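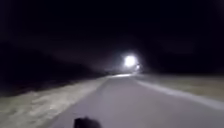
One reader wrote in to say that she had put up with a dark garden path for years and only fixed it when she missed the edge with a full bin bag. A single strong lamp at the far end dazzles you as you walk towards it, so fit low lights along one side as well — 3 metres apart is plenty for most paths. Aim them down at the paving. The Umwood stake lights we use give 200 lumens each on the low setting.

Cut the grass edge back with a half-moon cutter in March, before it creeps over the paving. A pale path shows up better at night if you sweep it every 14 days or so. Wipe the lamp covers with soapy water while you are out there.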